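Phone says "storage full", the settings page says it isn't. Who is lying?

Posted in: Phones and tablets > Storage and backup
Posted 2026-09-25

slowlorry

I have an Ovora phone, bought in April, the base one with the small storage because I am careful with money and, I now see, bad at sums. It has started telling me several times a day that there is no room left. The photos and videos come to far less than the total. I have deleted the games, both of them. I have deleted the app for the gym, which was a wrench.

The last straw was these two, which I tried to send to my sister and which sat at "preparing" for most of an evening.

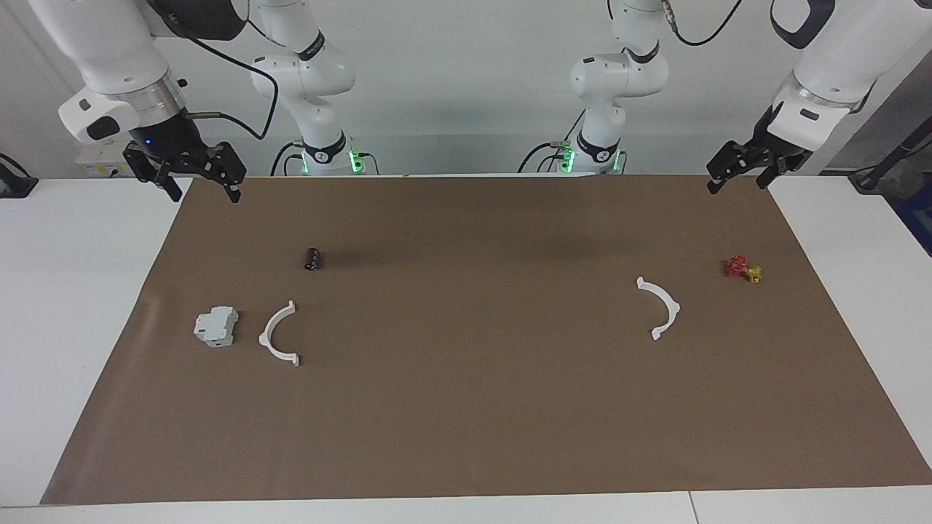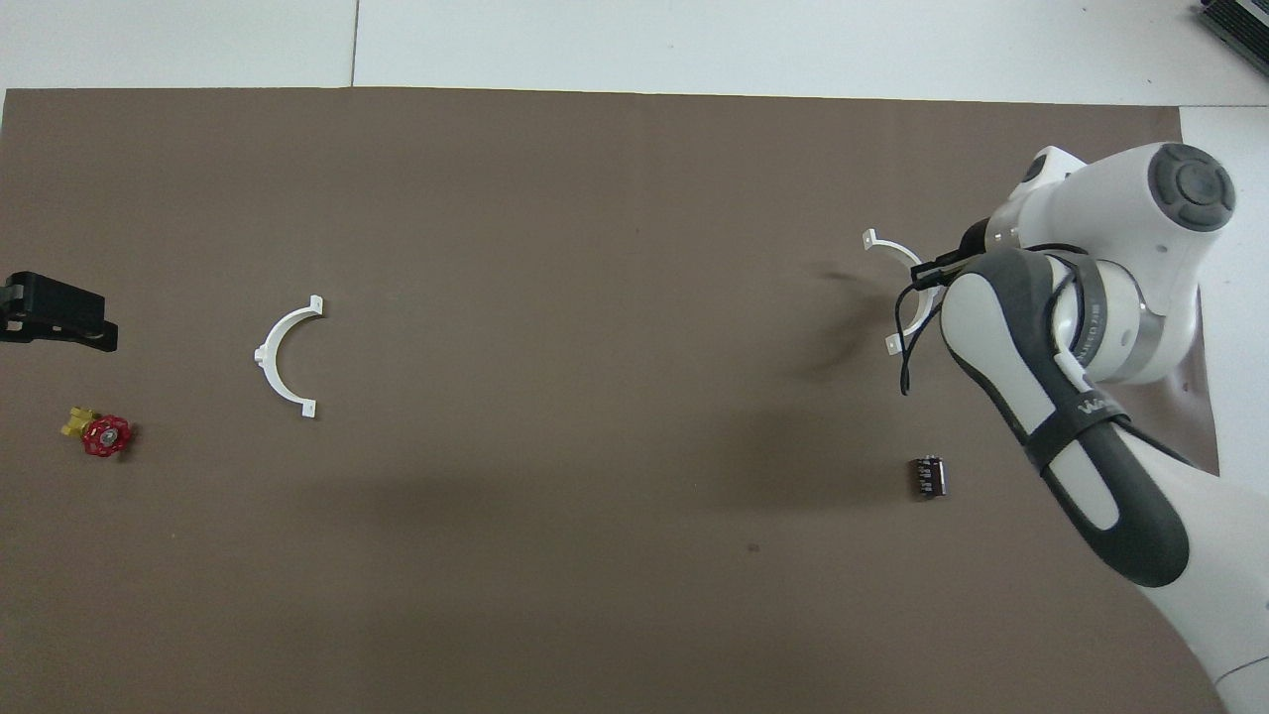
My question is where the rest of the space has gone. The storage page gives me a coloured bar, and the biggest piece of the bar is grey and labelled "Other", which is like getting a bank statement that says you spent it on things. Tapping on it does nothing. The photos in my gallery aren't fancy, half of each one of those two is plain brown covering on a white table, and I can't believe that is what's choking it. The phone claims 528 items in the gallery and I've no reason to doubt it. I've restarted it. I have cleared what it lets me clear. I went to the Grarard shop where I bought it and the lad there suggested a bigger phone, with the air of a man who suggests a bigger phone to everyone.

I don't want to pay monthly for online storage if I can help it. I also don't want to wipe the thing and start again, as last time I did that I lost my bus tickets and a shopping list I was fond of. Any ideas?

PS It doesn't have a card slot. I looked. I looked with a torch.

kettle_and_string

Had exactly this on the model before yours. "Other" on an Ovora is mostly three or four things stacked in a coat. In the order I would look:

The bin. Deleted photos go to a bin inside the gallery app and stay there until they expire. They still take up space the whole time. Open the gallery, go to the menu in the corner, then Bin, then Empty. If you've been deleting things in a temper for a week, then none of that has freed anything yet. Do look through it first, because once it's emptied that's that.

Messages. Every video anyone has ever sent you in a group chat has probably been saved twice, once in the chat app and once in the gallery. Go into the chat app's own settings and find the storage page there (not the phone's one). Mine listed every conversation by size. The family group was at the top by a distance, and most of it was one uncle forwarding the same clip of a goat. Turn off automatic saving while you're in there, or it will all come back by Christmas.

Offline maps and downloaded music. Easy to forget. I was carrying the whole of Portugal around for two years after a long weekend.

Half-finished updates. The phone downloads the system update, then waits for you to agree to it. If you keep pressing "later" the file just sits there. Either install it or go to Settings, System, Update, and there's a line to remove the download. Mine was called "Discard package", translated by someone in a hurry.

About the sending: "preparing" is the phone making a smaller copy before it goes off, and it needs free room to do that. So it's the same problem and should cure itself once you've made some space. Leave yourself a decent gap. Phones get very odd when they're down to the last scraps, and the storage page can be hours behind the truth, so restart before you believe any figure it gives you.

Back up the photos before you touch any of this. A cable and a computer will do.

mr_bins

just buy the bigger one mate, storage is cheap now

slowlorry

Thank you kettle. The bin had over 1000 things in it. I'd no idea there was a bin. Some of them were photos I had deleted on purpose, twice.

Chat app was bad as well, though no goat. The update one I can't find, my menu goes Settings, About, Update and then only offers me "Check now". I'm frightened to press it in case it finds one.

mr_bins, you don't happen to work at Grarard?

pelican_crossing

Adding to the above because there's one thing missing and one thing I'd put differently.

Missing: the camera settings. Ovora phones come out of the box saving each picture twice, the ordinary version and a big "full detail" version meant for people who edit. It's in the camera app, under the cog, called Dual save. The second copies don't show in the gallery, so your gallery can say one number and the storage page can say something much ruder. Switch it off. To get rid of the ones already there, use the Files app, go to Pictures, and look for a folder with the word Master in it. Check a couple open in the normal gallery as well before you delete the folder. A very plain picture does tend to make a smaller file in the ordinary version, so you're partly right about the brown and white ones, but the full detail copy can be large whatever you point it at.

Differently: I wouldn't bother discarding the update package. It'll only download itself again the next time you're on wifi, and then you'll be back here. Plug the phone in, get a few gigabytes clear first, and let it install. If your menu goes through About then you're on the older layout, and "Check now" is the only way in. It won't install anything without asking you again.

On backing up, if you don't have a computer handy, one of the little plug-in sticks that fits the charging socket works fine. I use a Nishimura. I had a Jurkus before that and it was all right until it went through the wash, for which I can't fairly blame Jurkus. Copy across in batches of 500 or so. When I tried the whole lot in one go it stopped without a word and I had to work out by eye where it had got to.

Things I'd leave alone: any app promising to "clean" or "boost" the phone. I put one on my mother's and it took up more room than it found, and then wanted paying.

slowlorry

Dual save was on. I've switched it off and I'm looking at the Master folder now. It has 17 folders inside it, all named with nothing but numbers. Am I right that I can delete the lot once I've copied them to a stick, or is one of them holding the phone up?

pelican_crossing

They're one per batch, the phone starts a new one whenever it feels like it. Copy first, check the copy opens on something else, then delete the lot. Leave the empty Master folder where it is or the camera app sulks until you restart it.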